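Bosus Cuts the Wait on Small Loans, Then Sells It Back

Borrowers in a hurry have a new way to pay for it. Bosus, the online lender that built its name on small personal loans and a very large "Apply" button, began charging a fee this month to customers who want their money the same day. Those who would like to keep the fee can have the same loan, on the same terms, two business days later.

The charge is called Bosus Prompt and costs $59 on any loan of $1,000 or more. Smaller loans are charged less, on a sliding scale that the company has placed in a table, on a page, behind a link at the foot of the application. Until now same-day funding was simply what Bosus did. Its home page said so in letters taller than the ones used for the interest rate.

In a notice to customers, the lender described the change as "giving borrowers more control over their funding experience." Regular readers of notices to customers will have reached for their wallets at the word "experience."

The fee can be paid up front or added to the loan, and that second choice deserves a slow read. A borrower who takes $1,000 and rolls in the charge owes $1,059 before the first day's interest, and then pays interest on the fee for the life of the loan. Bosus says the great majority of its test customers chose to add it. The box for doing so comes already checked.

Most of those applications, according to the company, are filled out at home on a phone after 9 p.m., when bank branches are closed and people's arithmetic is not at its best.
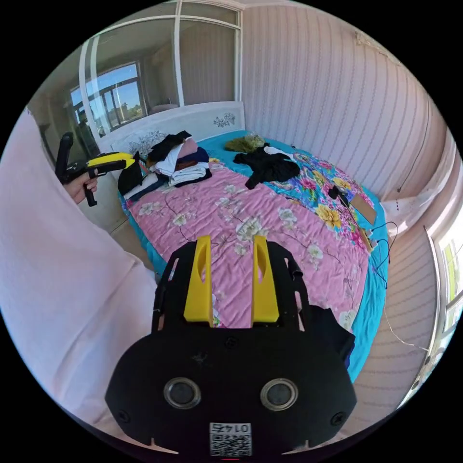 A pink bedspread and a pale pink sleeve.

Bosus is not alone in discovering that speed has a price. Nimel, a smaller rival, has charged for fast transfers since last November, though it calls the thing a "convenience contribution," as if someone were passing a plate. Nimel's version is a flat percentage of the loan, so the bigger the sum, the bigger the contribution, even though a large transfer takes exactly as long as a small one.

Semwal has gone the other way, at least in its advertising. The lender announced last week that it would fund approved loans within 60 minutes at no extra cost. Its origination fee, the one nearly every borrower pays just for getting a loan at all, went up on the same morning. A spokesperson said the two decisions were made separately. They were announced in separate paragraphs, so there may be something in that.

Parnau, a loan comparison site, has spent the past few weeks trying to work out how to list any of this. Its tables rank lenders by annual percentage rate, a figure meant to fold the cost of borrowing into one number that a tired person can compare with another number. Whether an optional speed fee belongs in there depends on how optional you think it is. For now Parnau shows the rate both ways, with and without, and sorts by the higher one. Bosus slipped down the list as a result and has asked for a review.

The site's advice to borrowers is plain enough. Look at the total amount to be repaid, which lenders must show before you sign, and compare that across offers instead of the monthly payment. Check the amount financed against the amount that will land in your account. If the first is larger, something has been added or taken out, and it will have a name like Prompt.

It also suggests asking how soon the money is really needed. A burst pipe is one thing. A credit card balance that has been sitting there since spring can probably sit until Bosus gets around to the free transfer, although a day or two of card interest is worth a quick check against the fee. On a balance of $1,000, the card would have to be a truly dreadful one to lose that contest.

Existing Bosus customers are not affected unless they refinance or top up - in which case they count as new customers, with all the control that brings. Anyone who applied before the change and is still waiting on approval will be funded under the old terms, the company says, provided their documents are in by the end of the month.

The button still says "Apply." The line of small print underneath it, which used to read "Money today," now reads "Money today available."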